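Betreff: Re: [werkstatt-robotik] Greiferbacken: Riefen oder glatt?
Von: Juraj Vávra
An: Liste Werkstatt-Robotik
Montag, 21:40

Hallo Zoila, hallo alle,

danke für die schnelle Antwort auf meine erste Nachricht. Ich zitiere deinen Text noch einmal, damit auch die anderen wissen, worauf ich antworte:

> Zoila Huaranga schrieb:
> Juraj, ich würde zuerst die Backen tauschen und erst danach an
> der Software etwas ändern. Wir hatten bei unserem Aufbau glatte
> Backen aus hartem Material, und alles Runde ist uns weggedreht.
> Mit quer laufenden Riefen wurde es besser, aber nur wenn die
> beiden Finger wirklich parallel bleiben. Prüfe bitte auch das
> Spiel in den Gelenken. Wenn du die Finger mit der Hand
> verdrehen kannst, hilft dir keine Backe der Welt.
> Und noch eine Frage: Womit testest du eigentlich? Mit Würfeln
> aus dem Drucker oder mit richtigen Sachen?

Zu deiner letzten Frage zuerst. Mit Würfeln habe ich nur am Anfang getestet, und das war ein Fehler von mir. Ein Würfel hat immer zwei parallele Flächen, da sieht jeder Greifer gut aus. Seit März nehme ich Gegenstände, die man in einem Haushalt findet: Klebeband, Stifte, Werkzeug aus Kunststoff, Hefte. Alles kommt in eine offene Schachtel, und man muss es über den Rand herausheben. Der Rand ist für mich der schwierigste Teil. Der Finger braucht Platz auf der Innenseite, und die Gelenke stehen weiter nach außen, als man beim Zeichnen denkt.

Am meisten habe ich mit der Rolle Klebeband gelernt. Wenn sie flach liegt, greife ich sie am Ring und es geht gut. Wenn sie schräg steht, berührt der eine Finger den Ring früher als der andere, und dann kippt sie. Von 60 Versuchen mit der schrägen Rolle sind mir mit den alten glatten Backen nur 6 gelungen. Das habe ich in mein Heft geschrieben, es ist also kein Gefühl.

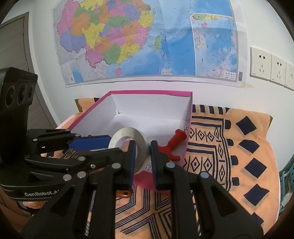 Juraj Vávra
Mechanik und Greifer, Werkstatt Kulska

Die dunkelblauen Backen mit den Riefen sind an beiden Fingern auf der Innenseite, so wie du es empfohlen hast. Das Klebeband steht schräg in der Schachtel, mit der runden Seite nach links, und rechts davon liegt das rote Kunststoffteil mit dem gebogenen Arm. Dieses rote Teil ist mein nächstes Problem. Am gerippten Ende sollte man es gut halten können, aber der Haken bleibt vielleicht am Rand hängen, wenn man gerade nach oben zieht. Hat jemand Erfahrung mit solchen Formen? Ich überlege, ob man zuerst drehen und dann heben muss.

Zum Spiel in den Gelenken: Du hast recht gehabt. Ich habe alle Bolzen einzeln geprüft, und an einem äußeren Glied war die Bohrung zu groß. Iulian Bratu hat mir aus Ustville Buchsen geschickt, die ich mit der Hand eingepresst habe. Seitdem kann ich den Finger nicht mehr verdrehen – jedenfalls nicht ohne Gewalt. Für die Schrauben verwende ich jetzt einen Kleber mit mittlerer Festigkeit. Der feste war zu fest, ich musste ein Gelenk mit dem Heißluftgerät wieder öffnen.

Zwei Punkte sind für mich noch offen:

Erstens die Tischdecke. Marion Baxter meint, ein Muster stört die Kamera bei der Erkennung der Finger, und ich soll ein graues Tuch nehmen. Ich möchte das Muster lieber behalten. Wenn das System nur auf Grau funktioniert, dann funktioniert es bei mir zu Hause nicht. Vielleicht irre ich mich, deshalb frage ich hier.

Zweitens das Arbeiten mit zwei Greifern gleichzeitig. Wenn der linke und der rechte beide in der Schachtel sind, wird es sehr eng, und die Gestänge verdecken einander die Sicht. Eamon Hegarty hat einmal geschrieben, dass er einen Greifer immer außen am Rand warten lässt. Eamon, machst du das noch so? Und wie groß ist bei dir der Abstand?

Die Zeichnung der Backen liegt im Listenarchiv unter der Nummer 367. Bitte beachtet, dass die Riefen dort noch zu tief gezeichnet sind, ich habe sie später von Hand abgeschliffen. Eine korrigierte Version lade ich hoch, sobald ich die Maße sauber übertragen habe.

Entschuldigt bitte Fehler in meinem Deutsch, und korrigiert mich ruhig, wenn ein Fachwort nicht stimmt.

Viele Grüße
Juraj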